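What I learned from waiting for my money

When I opened my small business in Mollham, I believed that the difficult part would be to find customers. I had a list of possible clients, a good telephone, and enough savings for the first months. What I did not have was any idea of how long it takes between finishing a job and seeing the payment in the account. I write this for the people who asked me in March how the translation business is going, because the answer is longer than I could give them standing in the doorway of a café.

The business is simple. I translate technical manuals and contracts from Portuguese, and sometimes I check the work of other translators. My costs are not big. There is the rent of the room, the insurance, the software, the accountant, and there is Graça Amaral, who works with me and must be paid at the end of every month whether the clients have paid me or not. I put her salary first on purpose. She trusted me when she left a safer job, and I do not want her to learn from her bank that I had a bad month.

In the first year I sent my invoices when I had time. It could be a week after the job, it could be three weeks. I thought this was polite, as if asking for the money quickly would look like I was desperate. My accountant, Duarte Lobo, looked at my papers and asked me why I was lending money to companies much larger than mine. I answered that I was not lending money to anyone. He took a pencil and wrote the date of each delivery next to the date of each payment. The worst one was 84 days. It was a good client, a company called Correia, which makes parts for pumps, and they were not even late by their own rules. I had sent the invoice late, I had put the wrong order number on it, and then I had waited quietly for a month before asking.

I was a little ashamed, but also relieved, because most of the problem was mine and I could repair it.

So I changed some habits. The invoice now goes out on the same day as the translation, usually in the same hour. Before I begin a job I ask for the order number and for the name of the person who approves payments, who is almost never the person who orders the work. With Correia this is Joaquim Patrício, and I had exchanged messages with that company for more than a year without knowing that he existed. He answers short and he pays when he says. I also write the date of payment in full, instead of "30 days", because people begin to count the 30 days from very different places.

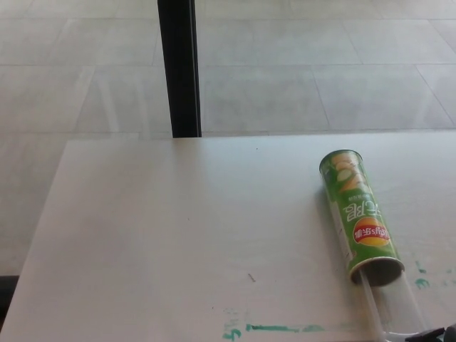
White table, grey tiles.

The harder matter was the bank. I had always been afraid of an overdraft. My father had a shop, and in our house the word was used with a low voice, like the name of an illness. When Duarte suggested to arrange one before I needed it, I said no for two months. Then Mideck, at that time my largest client, moved all their payments to a new system, and everything stopped until every supplier was registered again. They were responsible for around 80 per cent of my income that season. I knew this was too much for one client, everybody knows it, but when the work is good and they keep sending it you do not say no.

I paid Graça from my own savings that month. I did not tell her then — she will read it here, and I suppose she will be angry with me on the phone.

After that I went to the bank. The meeting was less terrible than I imagined. They wanted to see my accounts, my tax returns and a forecast for the next twelve months, and I had never made a forecast in my life. I made the first one at night in a spreadsheet, and it was full of hope. Duarte sent it back and told me to move every payment one month later and to remove the two clients who had only said "maybe". The second version was quite ugly, but it was the one I took with me. I got a modest overdraft and I have used it on two occasions, both for a few days. It costs me a fee each year. I sleep better, so I pay the fee without complaining very much.

About the concentration in one client, I am still working on it. Rodrigo Quintela, who has a printing business on the same street, advised me to raise my price for Mideck a little and to use the difference to pay for the hours when I look for other clients. I liked the idea but I was slow to do it. In the end I raised the price for urgent jobs only. They accepted it without discussion, and this made me think that I could have asked some time ago. With those hours I found Mirum, a small firm that sells laboratory furniture and has catalogues to translate twice a year. It is not big money. But they pay half in advance, something I did not know you could ask for, and now I ask it from every new client. One of them refused and went away. The others said yes.

There was also a mistake with the tax. I kept the VAT in the same account as everything else, and when I looked at the balance I felt rich for some weeks, and then the quarter ended. Now there is a separate account for it, and the money goes there on the day it arrives. Tiago Bastos, who studied with me and now has his own bakery, does the same thing with envelopes, real paper ones, for the cash part. We laugh at each other's system.

I am not an expert and I would not like anybody to take this as financial advice. Your country and your trade may have other rules, and even here I had to read the government pages several times before I understood what interest I may charge on a late payment. I have never charged it. I mention it at the bottom of the invoice, in normal letters, and it seems to be enough for most people.

Next month I must decide if Graça moves from four days to five. The forecast says yes from the summer, and the ugly version of the forecast says wait until autumn. I have printed both and I will talk with her before I decide. If you have been in the same situation with a first employee, write to me or leave a comment, I would like to know how you did it.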